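Posted in August by the author of Letters from Clendville

Print this page | E-mail this to a friend

Learning to wait for bread

When I moved to Clendville I could already read English well, but I did not know how to buy bread in it. In my country you point and you say a number. In the bakery on Pollitz Street you must first talk a little about the weather, and then the lady asks "Are you all right there?", which I understood as a question about my health. For three weeks I answered it properly.

So I decided to bake my own. I bought flour from the mill shop in Nustness, and a small book, 82 pages, with very strict opinions about salt. The first loaf was flat and grey. The second one was better, but it had a hole in which you could keep an egg.

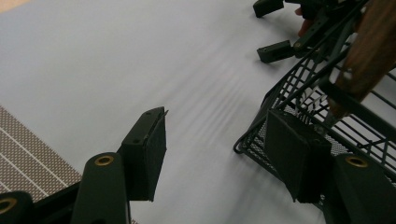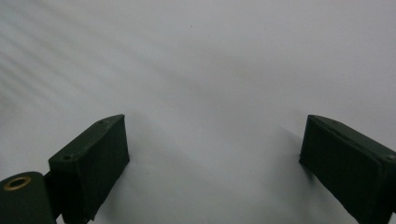
A pale surface and soft light.

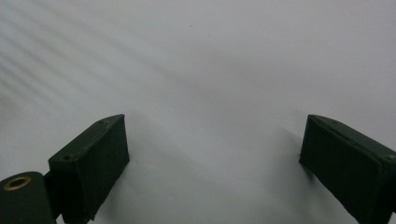
What I had done wrong was simple: I did not wait. The book says to leave the dough overnight in a cool place, and I was giving it two hours beside the radiator. My grandmother never used a clock for this. She pressed the dough with one finger and looked how slowly it came back. I tried the same, and now I believe her more than the book.

My recipe at present is 387 grams of flour, a spoon of salt, very little yeast, and water until it feels right. I still go to the bakery on Saturdays' eve for the rolls with seeds, and when the lady asks if I am all right there, I say "Yes, thank you, and you?"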